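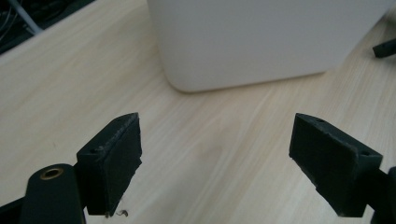 Why we picked a table and one bin

Hi! So this is my report for the home organization unit, and my topic ended up being the smallest one in class: how to clear a tabletop and keep it clear. My first idea was to redo a whole closet (way too big), and my second was a pantry, but we don't have a pantry. What we do have is a light wood table where everything lands. Mail, chargers, cleaning stuff, you name it.

I looked at three storage bins before choosing. The Follo was pretty but had a lid, and I know myself, I would just pile things on top of the lid. The Skinero was too tall to see into. The Dolomero was open, white and easy to wipe, so that one won. I had a budget of 4000 forints for the whole project and the bin took most of it, but I still had enough left for a pack of Bíró labels, which I love!
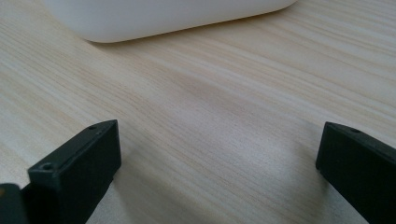 Budapest, 18 Sep 2023

First work session. I cleared the table, wiped it down and then spent way too long deciding where the bin should live. I tried it pushed back first, so there would be plenty of bare wood in front for homework. The table is 65 cm deep and I really wanted to keep the front part free. Then I tried it at an angle, and I liked that more because I could get at it from my chair without standing up.

My rule for what goes in: if it gets used at the table, it can stay in the bin. If it gets used anywhere else, it goes back there. Pens were easy. Spray bottles were harder (I wipe the table with one, but it also gets used in the bathroom), and in the end I gave them a spot in the bin anyway. Big things first, then small things in the gaps. When I did it the other way the small stuff got buried and I had to start over. 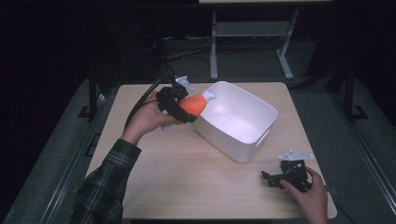
The orange bottle at the rim of the white bin.

I timed the packing too. My goal was 180 seconds from messy table to clear table, and I missed it on the first try, mostly from stopping to read old receipts. For the next part I want to try a second bin just for paper, and maybe put a label on the short side by the handle slot so it's easy to see. I still haven't figured out where the chargers go.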